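Storing dahlia tubers after lifting, or leave them in the ground?

Posted in Gardening and Allotments by Busisiwe Ngubane, May 7, 2019

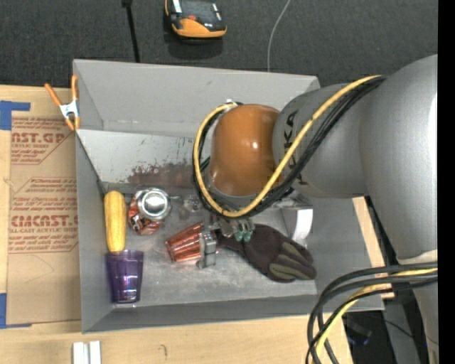 I've fallen head over heels for dahlias! Last year I grew five plants from a bargain bag and had flowers on the kitchen table from July until the first frost (my favourite was a huge dark red thing, label long gone). I left them all in the ground over winter and only two have come back so far. The soil here in Komley is heavy clay and sits wet for weeks.

I've got more going in this month and want to do it properly this time. Do I dig them up in autumn? If I do, what do I pack them in, and where do they go? We have an unheated garage and a loft, and the garage does freeze in a bad spell. Also, should I give up on the missing three or wait?

Gerrit Kruger

Don't give up on them yet! Mine are often still hiding at this point in May, and one year a plant I'd written off popped up in June and was the best of the lot by September. Scrape back the soil gently with your fingers and feel for the tubers. Firm is good. If they're mush, that's rot, and on wet clay I'm afraid it's quite likely.

For next winter I'd lift them. What I do:

Wait until frost has blackened the leaves, then cut the stems down to a hand's width. Fork them up from well outside the clump, as the necks snap very easily. Shake off the soil and stand them upside down somewhere airy for a couple of weeks so the hollow stems drain. Then pack them in barely damp compost or old wood shavings, in any box that isn't airtight.

The garage is fine if you put the box up on a shelf and throw an old blanket over it in a cold snap. Lofts swing from warm to freezing, so I'd avoid yours. Have a look through them once a month and throw out anything soft — one bad tuber will spoil its neighbours.

And write the labels before the frost, while you can still see which colour is which. I tie mine to the stem itself.

Themba Magagula

just leave them in and put a thick mulch on top, never lost one. sandy soil here though

Vega Villanueva

Gerrit's way works beautifully, I only want to add pots! I grow mine in big plastic ones sunk into the border, and in November the whole pot comes up and goes on its side in the shed, bone dry, until March. No packing at all, and far fewer snapped necks. You do have to water more in summer, and feed them too, but I had 40 stems off one plant last year and I'm still going on about it.

Watch out for slugs on the new shoots now. They can strip one overnight, which might be what's happened to your missing three.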